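# The Cups of Irkarwood

When Nazanin Farahani moved to Irkarwood, her kitchen had one shelf and no dishwasher. She owned many cups. In the first winter she broke so many that she began to write the losses in pencil inside the cupboard door.

"I was drying them on a towel," she tells me. "A towel takes the whole counter, and the cups roll."

Her answer was the cup rack, an object I had never considered with attention. Now I consider it often. The rack takes very little room — it goes up where the towel goes wide — and each cup has a peg of its own. Air reaches the inside, and no ring of water stays under the rim.

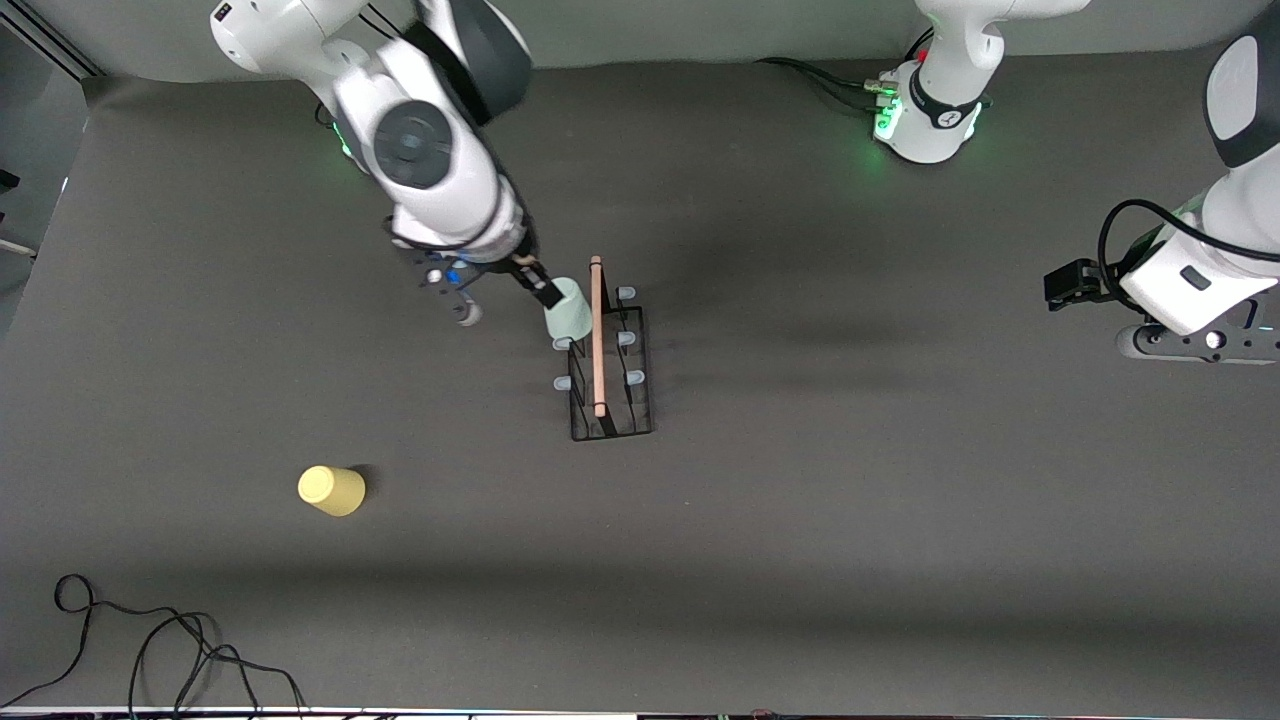
Color also matters to her. She likes pale cups, mint green or a soft yellow, on a rack of thin black wire. Dark cups she gives away to her neighbor Gwilym Gwilliam, who has 46 of them and dries none with care.

I asked her for advice, and she was strict. Hang the cup by its inside and let the mouth look down a little. Fill the lower pegs first. Do not leave a cup lying on its side while you look for the cloth, for it will find the edge of the table before you do. After 30 minutes put everything away — a rack is not a cupboard, she says, although in September, when her sister's family visits, hers becomes one.

The pencil marks are still inside the door. She showed me the last of them, very low, near the hinge, and then she made tea.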